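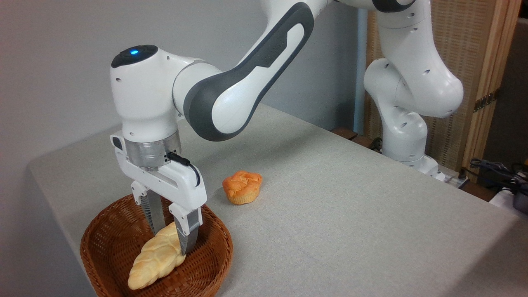
Keeping bread in a wicker basket

Wicker lets air reach the underside of a loaf, so the crust stays firm. It also holds crumbs and, in time, moisture. The points below apply to rattan as well.

Cool bread fully on a rack first. A braided loaf is ready when the grooves of the plait feel cool, not only the ridges.

In a shallow round basket, set a long loaf on the diagonal. Keep small buns out until the loaf is in - soft tops mark easily.

Lift a braid from both sides at mid-length. Pulling on one end can open the plait.

Use the basket for serving and same-day storage. Bread to be kept up to 48 hours goes in a cloth bag, and anything longer goes in the freezer, sliced.

Clean the weave every 3 weeks with a dry, stiff brush, working along the strands. Wipe with a damp cloth only if needed, then air dry upside down. Do not soak.

Yogesh Chaudhary
Updated 26th October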